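Setting up your first Didbridge reading list

I wrote this bit for anyone joining our romance book club online. It took me ages to get the hang of it, so go gently!

1. Log in and open Shelves, then tap New List. I called mine Keane, after the doctor in the first novel I fell for.
2. Add your books. Each list holds 200 titles (mine's at 167, no regrets).
3. Write a blurb for each one, up to 900 characters.
4. Tap Share.

Note: series don't sort themselves. Drag book one to the top - I forgot with the Vanance trilogy and Nestor Catacutan read the wedding first.

Caution: deleting a list deletes your blurbs too. Copy them out before you touch that button.

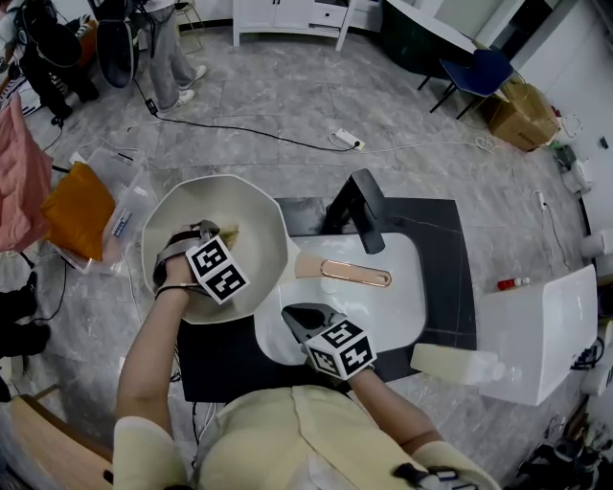

Reaching into the pan, beside the sink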